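An afternoon with the cutlery

Duditora had an open day in June and I went along, mostly because Elsa Haugland had a spare ticket and partly because I loathe washing up. The leaflet said "household robotics". I took the 44 bus out to Praltport with high hopes.

The fork

A pair of arms, one big white table, one fork. I have met waiters who held a fork with less care. 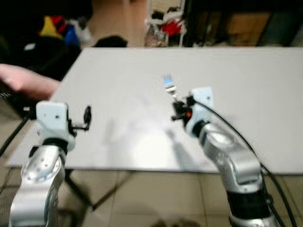

The other table

The wooden one had the basins on it, orange on top of teal, and a green backdrop hung behind as if somebody was about to read the weather. I asked the man from Björklund how many times they'd practised. "More than 600," he said, in the voice of someone who'd been there for all of them.

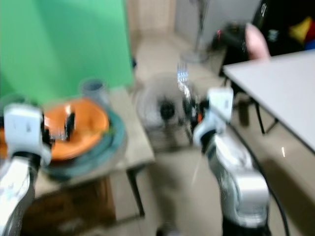 Up close

I spent far too long watching fork and crockery from as near as I was allowed. The fingers are black and pebbly, a bit like the grip on a decent torch. 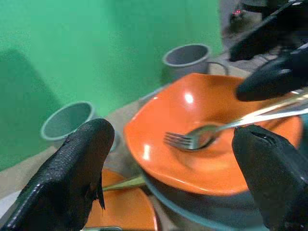
Elsa wanted to know what one would cost. The man said it wasn't for sale, and then gave us a biscuit each. We stayed until 4, missed the talk on the Kuddale project, and had to stand all the way home. The washing up was still there.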